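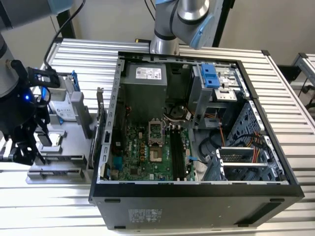 An old desktop tower on its side with the panel off. The processor socket is open and the green board has room to be looked at.

Open the Old Computer Before You Give Up on It

When I first came to live in Birnmont, I was surprised by what people put on the footpath. Chairs, yes, this happens everywhere. But also computers, whole ones, with the cables still wrapped neatly around them and sometimes a note saying "works, slow". In the country where I grew up, a slow computer was not rubbish. It was a computer that somebody had to open.

I want to argue for opening them. I know this is not a popular opinion. Most of my neighbours are sensible people with jobs and children, and they tell me that a new machine costs less than their time. Maybe this is true for them. But I believe they make this calculation without having looked inside even once, and I think a person should look once.

The inside of an office tower is much more friendly than the outside. The outside is a black box with a regulatory label on it in letters too small for my eyes. Inside, the things have colours. On many of these machines, the parts which you are allowed to touch are blue: the latch on the drive cage is bright blue, and you understand without any manual that here is where you press. I find this very polite. Somebody at a drawing desk thought about the person who would come years later with a screwdriver.

Compare this with the thin laptop my daughter had to buy for school. It is a beautiful object. When its battery became weak after 4 years, the shop told us that the battery was glued, the memory was soldered, and the repair would be 197 dollars, without any promise. We paid. I was angry for some days, and my family will confirm it.

With a tower, the slow computer is very often only a computer with a slow drive. You remove the old one from its metal tray, you put a small 2.5-inch one in its place, and you connect the same two cables. If you have more memory to add, it goes in the long slots next to the processor. The first time I did this, it took me a whole evening, mostly because I had put the screws together in one cup and could not tell which was which. Now I use an egg carton.

I should be fair to the other side. There are computers that don't deserve the evening. If the capacitors on the board are swollen at the top, I put that board aside. If the power supply smells burnt, I do not open the power supply, and neither should you, for it can hurt you even when it is unplugged. The processor socket is also a place for respect. When the frame is lifted and the pin area lies open, one careless finger or one dropped screw can finish the whole board. I learned this on a machine which belonged to my brother-in-law. He was kind about it.

There is also the question of electricity. An old tower eats more power than a new small one, and if you keep it running day and night, the argument for keeping it becomes weaker. I accept this. But a computer for homework and letters is not running day and night. And the making of a new computer also needs energy and metal, only it happens far away, where we do not see the bill.

What bothers me more than the waste is the habit of mind. We have become used to owning things that we are not expected to understand. In the hardware shop on Gunum Street I can buy a new washer for my tap, and the man will explain to me how to fit it, and he doesn't find it strange that I want to do it. If I ask in the electronics shop for a cable for a ten-year-old drive, I am looked at as if I had asked for lamp oil.

Our council now offers a yearly electronics collection, and the last newsletter was proud to say that 2484 kilograms were collected in July. I read this number several times. It is good that all this did not go in the ground. But I would like to know another number: how many of those machines were opened before they were crushed? I wrote to ask this. The reply thanked me for my interest in recycling.

My proposal is modest. Let the collection have one table near the entrance, with a lamp and a few screwdrivers, where people who like this work can look at the towers first. Let the schools take one old computer each term and allow the children to pull it apart completely, down to the last screw. Children of 8 are perfectly able to do it, and they have better fingers than me.

And for yourself, if you have such a machine in the garage, unplug it, lay it on its side on a table and take off the panel. You will find mostly dust and some orange cables. Look at it for ten minutes with a cup of tea. After this, if you still want to put it on the footpath, please put the screws back in first, so that the next person can use them.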